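Toy bricks, stray blocks and other small things: how I finally got the floor back

Abimbola Odukoya
Oct 31, 2024
5 min read

I'll start with the red ones, as they're the ones I keep treading on. We have a big tub of plain coloured blocks that came down from my cousin's children, plus a smaller tin of newer ones, and between them they had taken over the living room, half the hall and (don't ask) the vegetable drawer. I've been trying different ways of cleaning and storing them since June and I think I've got it down to something I can keep up, so this is everything I do now.

First of all, washing. Painted blocks don't like a soak. I used to tip the whole lot into the washing-up bowl and go off to make a cup of tea, and the colour on the older ones went patchy at the corners. Now I wring out a cloth in warm water with a drop of washing-up liquid, wipe each face, then go over it with a second cloth that's only damp with clean water. Stand them on a tea towel with a bit of space between them and turn them over after an hour. It's a nice job to do with the radio on!

Crayon comes off with a little bicarbonate of soda on a damp fingertip. Go gently, though, as it's slightly gritty and a matte finish will go shiny if you scrub. Try the face with the most knocks on it first. Sticker glue is easier: a dab of cooking oil, leave it ten minutes, rub with kitchen roll and then do the soapy cloth again.

Then have a proper look at every block, one at a time. Pick it up, turn it so that you can see a couple of faces at once, and run your thumb along the edges. I like a block with slightly rounded edges, and anything that has chipped to a sharp point goes in a saucer for sanding.

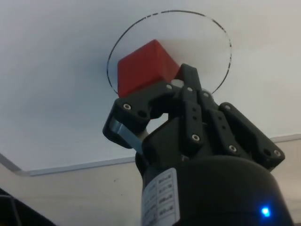
A red cube, edges slightly rounded.

For sanding I use a fine sheet wrapped round a cork, just a few strokes along the edge and always in the same direction. Wipe the dust off before you decide whether it needs more. If you've gone through to bare wood, a toy-safe paint in a near enough colour is fine, and two thin coats look far better than one thick one. I've got a little pot of red from Bandara, the craft shop near the station, and it has lasted me ages.

Now storage, where I went wrong for years. One enormous tub doesn't work in our house, because to find anything you have to empty the lot. I've split ours into 3 shallow trays that slide under the sofa: cubes in one, long pieces in another and all the odd shapes in the last. My neighbour Suleiman Mohammed sorts his by colour and swears by it, and it does look lovely on a shelf, but my two never put a green back with the greens and I got tired of redoing it.

Line the trays with an offcut of felt or an old pillowcase folded flat. It cuts the noise down by a huge amount, especially on a wooden floor at six in the morning.

For picking up, keep a dustpan just for toys (mine's on a hook behind the door) and sweep everything into that before you sort. A flat bed sheet under the building area is even better: gather up the corners, carry it over to the trays and tip it out. Check down the sides of the sofa cushions while you're there. I found 2 blocks, a teaspoon and the lid of my good pen last time.

If you're passing some on, count them into a drawstring bag and write the number on a luggage label. Ours had 153 in when I gave a bag to the playgroup, and they were pleased to know what they were getting.

Next I want to tackle the jigsaws, so if you've a good way of keeping the pieces apart when the boxes have split, do leave me a comment.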